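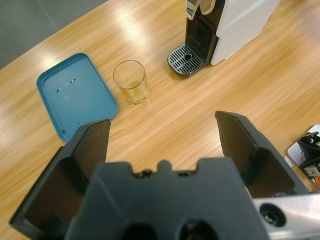
Hina Bhutto reckons a capsule machine only needs descaling when the coffee starts coming out lukewarm, and plenty of readers have told us the same. By then the scale has been building for months. Do it sooner and the job takes half the time.

Kitchen > Small appliances > Capsule machines

Setting up a coffee spot on the table

Put the machine where you can lift the water tank off without dragging the whole thing forward. On ours the tank sits at the back on the right, so that side stays clear of the wall and the toaster. Run the cord behind, away from the drip tray.

Keep a serving tray beside it for cups and used capsules. A plastic one with a raised rim will catch most spills before they get to the timber. Wipe the tray at the end of the day — marks left on a coloured plastic tray are harder to shift once they've dried.

A glass or tumbler with a bit of something left in the bottom shouldn't sit on bare wood overnight. Move it onto the tray or take it to the sink.

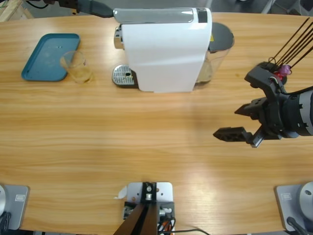 Cleaning the drip tray and tank

1. Switch the machine off at the wall and let it cool.

2. Lift out the grate and tip the drip tray into the sink. Wash both in warm soapy water with an old toothbrush for the holes.

3. Rinse the tank and its lid. Skip the dishwasher unless your manual says it's safe.

4. To descale, use the sachet sold for your model. Ours takes 100 ml of solution topped up with water to the line. Vinegar is cheaper but the smell hangs around for up to 4 tanks of rinsing.

5. Run two full tanks of plain water through before making a coffee.

Oiled tabletops want a fresh coat about once a year. We do ours in August, and keep the machine on the bench until the oil has cured.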